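Brullari Shared Workshop
Bench notebook, gripper project
Entry of Aug 24, 2021
Entered by: Fidelina Yupanqui
Read by: Clodagh Hanrahan

Subject: Handling trial of the paired hand-held grippers; cable routing; link wear; open items carried forward from July.

1. Status at start of session

Both hand-held units were signed out of the cabinet and inspected before use. The left unit still carries the jaw links cut in July. The right unit was rebuilt last week with replacement links from the same drawing, and its trigger spring was changed for the softer of the springs supplied by Bermúdez. The firmware on both units is the Nuvell build already recorded in this notebook. It was not changed today and should not be changed until the encoder question in section 5 has been settled.

For members who have not followed the earlier entries: the units are worked by hand and are intended to have the same jaw, link for link, as the Ulitz arm now under construction at the back bench. The jaw is being proved by hand before it is bolted to anything with a motor in it. A fault in the links costs an evening at this stage. After the arm is assembled it will cost the arm as well, and the wrist joint took most of July to print.

2. Purpose of the trial

The household task list agreed for the Ulitz arm includes the handling of packaged dry goods next to an open container. Filled film bags were chosen for this session because they are the worst case we have. The film slides over itself, the contents move away from the fingers, and the part of the bag being held changes thickness during the grip. Boxes and bottles were covered in July and gave no difficulty worth repeating.

The questions set down beforehand were as follows.

Whether the jaw closes squarely on a soft bag, or whether the finger faces roll outward under load.

Whether the operator can keep the wrist at a comfortable angle while the bag is held upright.

Whether the cable, in its new routing along the forearm, pulls on the unit when the arm is extended.

3. Arrangement

The small table was used in place of the bench. The bench is too high for seated work with both units, and its surface is scored. Cables were led off the sides of the table, left unit to the left and right unit to the right, so that neither operator cable crossed the working area. The previous arrangement, with both cables leaving from the far side, caused the fault recorded in July, in which a loop caught the holder and brought it down.

On the right side the cable was run along the back of the forearm and secured with a white tie. The tie is to be fastened over the sleeve or loosely over the skin, never tight. The left cable was allowed to hang free over the table edge for comparison.
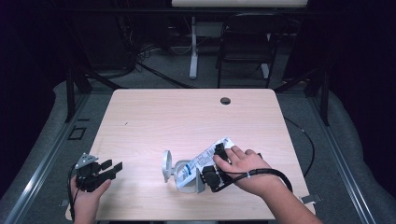
Fig. 1. Both units in hand. Right jaw closed on the package; left jaw held slightly open.

The left unit was used very little in the first half of the trial. Its job in the written procedure is to steady the container once the bag has been brought up to it, and the operator is asked to keep it open and clear until then. This proved tiring. An idle hand holding a gripper tends to drift inward, and the fingers met the package more than once when there was no reason for them to be near it. A rest position should be marked on the table with tape. I have added this to the open items.

4. Observations

4.1 Closing on the bag. The jaw takes hold of a bag more readily near an end, where the film is gathered, than across the full middle. Across the middle the contents push back evenly and the trigger has to be squeezed hard for a hold that still feels uncertain. Near the base of the bag the hold is good, but the upper part is then free to lean. Of the two, I prefer the lean. It is slow, it can be seen coming, and it can be corrected at the wrist.

4.2 Roll of the finger faces. There is some. It was felt at the trigger as a small give after the jaw had closed, and it was more marked in the right unit than in the left. I had expected the reverse, the right unit having the newer links. My present opinion is that the new links were reamed slightly oversize at the pivot holes. The brass in those holes is a press fit on the drawing, and on the right unit at least one of the pieces can be turned with a fingernail. It should not turn.

4.3 Trigger spring. The softer spring is an improvement for the hand and a loss for control. With the old spring the operator could feel the moment of contact. With the new spring the trigger travels past it without comment. A 20-minute session with the old spring left the forearm sore, as noted by several members in July, so a return to it is not proposed. A spring between the two should be requested from Bermúdez when the next order is placed.

4.4 Cable. The forearm routing is satisfactory. With the arm extended to the far side of the table there was no pull on the unit that I could detect. The free-hanging cable on the left side could be felt at every movement as a light drag toward the table edge. I recommend that the forearm routing be adopted for both units. The connector at the left unit should be looked at before the next session, having carried that drag for the whole of this one.

4.5 Work beside the open container. The container was set down with its mouth open and the salt bag brought upright to a position immediately beside it. The difficulty here is one of clearance. The links stand out on either side of whatever is being held, and the outer link on the container side has to pass the rim without touching it. It can be done by bringing the bag in from the front and keeping the jaw low. Approaching from above, which is what the motion plan for the arm presently calls for, would put the links directly over the mouth of the container.

The low approach keeps the jaw near the base of the bag and well below the container rim. I would ask whoever revises the motion plan to work from this hold.

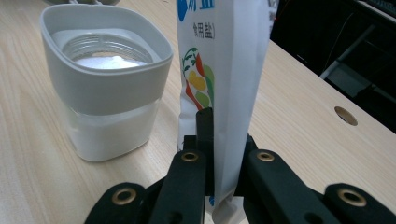 Clodagh Hanrahan considers that the low hold settles the clearance and leaves the pour unanswered. In her view a bag gripped at its base has to be turned nearly over before anything leaves it, and the wrist joint of the Ulitz arm, as printed, does not have that much rotation. She would sooner grip at the middle, accept the hard squeeze described in 4.1, and fit wider finger pads to spread it. She also asks that the approach from above be kept in the motion plan for lidded containers, where there is no open mouth to protect.

I accept the point on wrist rotation, which I had not checked against the drawing. The wider pads are a larger change than they sound. The present pad width was fixed by the slot in the finger piece, and a wider pad will have to wrap around it or be carried on a separate plate. Both are possible. The separate plate would let us go back to the narrow pad for bottles, and I would like to see that version drawn first.

Until the pour has been tried properly, the motion plan is to be treated as open on this question, and no part of section 4.5 should be copied into the build instructions.

5. Encoder reading, right unit

The log from the right unit shows the jaw as fully closed at a position where it is plainly holding something. The left unit reads correctly. The same fault was seen once in July and cleared after the unit was restarted, and it was put down at the time to a poor connection. It did not clear today. I restarted the unit 3 times with the same result.

The likely cause is that the zero position was not set again after the links were replaced. The Nuvell build stores the zero from the last calibration and does not ask for a new one. The unit should be calibrated with the jaw empty and fully closed, and the result compared with the left unit, before any further fault is looked for. If the reading is still wrong after that, the magnet on the trigger shaft is to be checked for slip. Please do not reflash the board as a first step. The stored values would be lost and we would have nothing to compare against.

Position data recorded from the right unit today is marked unreliable in the log folder. The video has been kept.

6. Open items

Right unit: remove links, measure pivot holes, compare with drawing. Yupanqui.

Right unit: calibrate with jaw empty, compare with left. Yupanqui, after the links are back on.

Left unit: inspect connector; move cable to the forearm routing.

Tape rest position for the left unit on the table.

Intermediate spring: add to the Bermúdez order. The order has not gone out, and other requests may still be written on the sheet by the door.

Wide finger pad on separate plate: first drawing. Hanrahan.

Wrist rotation of the Ulitz arm: take the figure from the drawing and then from the printed part. They have differed before.

Carried forward from July and still not done: label for the spare links, which are in the same drawer as the rejected ones. Until the label is made, no link is to be taken from that drawer without being measured.

7. Close of session

Both units returned to the cabinet, the right unit tagged "links under inspection, do not use." Spilled salt is to be cleared from jaw pivots with the dry brush and never with compressed air, which drives it into the holes. The brush is kept with the calipers.

Next entry to follow when the pivot holes have been measured.

F. Yupanqui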